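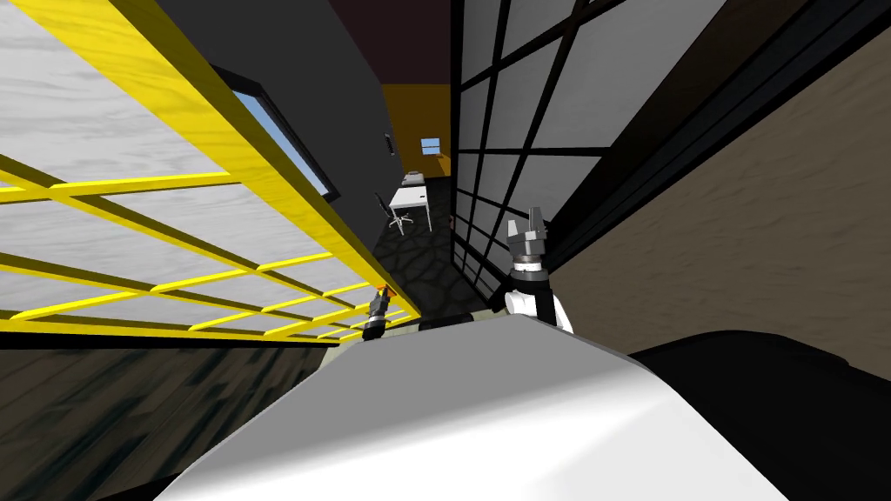
Dovcombe open day: simulated corridor runs

Views from the simulator demo on Sep 18, 2025. The set has 19 runs, all with the same two-armed mobile robot.

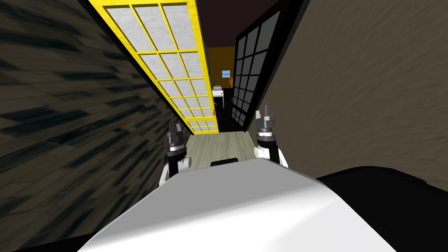 Thijs Bosman asked whether the corridor gets any wider in later runs. It doesn't - the layout is fixed, and only the start pose and wall textures change.

Known gaps: runs 3 and 5 have no gripper log.
Use: teaching and testing. Please credit Candon.
Contact: Nele Vermeulen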